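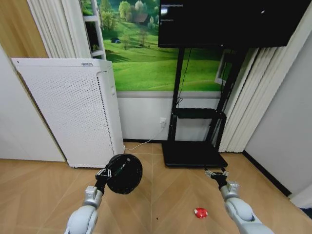
Oliwia Szczepańska wrote in to ask why a routine column that ran once in print and again online, with a new headline, gets a single row. The text under both headlines is the same in every case checked, so the later one goes in alt_headline and the print date is kept. If the online text was changed by more than a sentence, it gets its own row.

Vaten Routines
Celebrity daily-routine interviews, coded by topic

Summary
Vaten Routines is a table of some 3000 question-and-answer pairs taken from magazine and website interviews in which actors, singers and television hosts describe their mornings, evenings, meals and travel habits. Each pair is labeled by topic and by whether the answer names a product. The full text of the interviews is not included. Each row holds a paraphrase of the question, a paraphrase of the answer and the labels.

Files
routines.csv — one row per question-and-answer pair
outlets.csv — one row per magazine or site, with country and format
topics.txt — the 18 topic labels with short definitions
changes.txt — corrections, newest first

Fields in routines.csv
pair_id: unique, never reused, even when a row is deleted
interview_id: shared by all pairs from one interview
subject_code: a code for the person interviewed; the key is not released
outlet_id: matches outlets.csv
month: month and year of first publication
topic: one label from topics.txt
product_named: yes, no or unclear
promo: yes if the piece says the subject is selling, fronting or launching something
alt_headline: blank in most rows

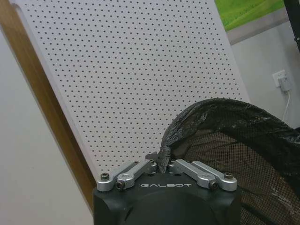 Topic labels are assigned to the answer. A question about breakfast that is answered with a story about a divorce is labeled family. When an answer covers several topics, the one with the most words wins, and ties go to the topic that comes up first. The label "sleep" covers bedtime, naps, waking and anything worn to bed. It does not cover night shoots, which are under "work hours."

How the rows were made
Articles were found through the Dosach magazine index and the back pages of the Baran entertainment newsletter. Two readers coded every pair on their own, and disagreements were settled in a call. The topic that caused the most trouble was "beauty," mainly where it met "health" (face masks, cold baths, lemon water). The current rule puts lemon water under "food" in all cases.

The promo field is filled in from the article alone. A subject who is known to have a skin care line, but whose interview never brings it up, is coded no. Users who want to study paid placement should treat this field as a lower bound.
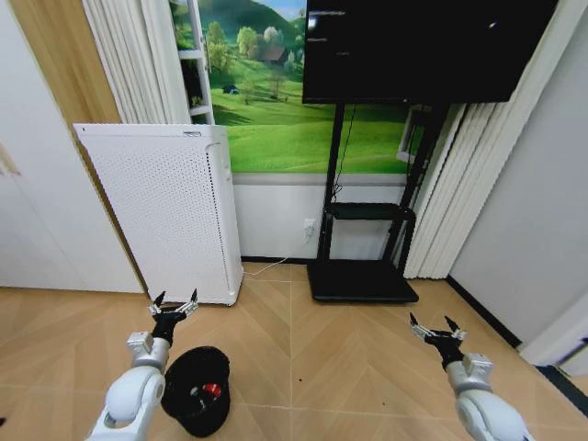

Version 2 drops the old mood field, which recorded whether the subject sounded cheerful, tired or annoyed. The readers could not agree on it often enough for it to be worth keeping. It also splits "exercise" from "outdoors" and merges "pets" with "home."

Known problems
Interviews from 45 outlets are covered, but a handful of large ones supply most of the rows.
Television hosts are coded more often than their share of coverage would suggest, as the Baran newsletter favored them.
Month is the cover month for print titles, which may run ahead of the sale date. A September issue can be on the stands in August.
Ghostwritten answers are not marked. There is no sound way to tell.
Names of partners and children are replaced with "partner" and "child" — please report any that were missed.

Use
Free for research and teaching. Do not try to match subject codes to people and publish the result. Spreadsheets exported with the Mudent viewer lose the leading zeros in pair_id, so import that column as text.

Corrections should give the pair_id, the field and the proposed value. Links to fan pages are not accepted as a source.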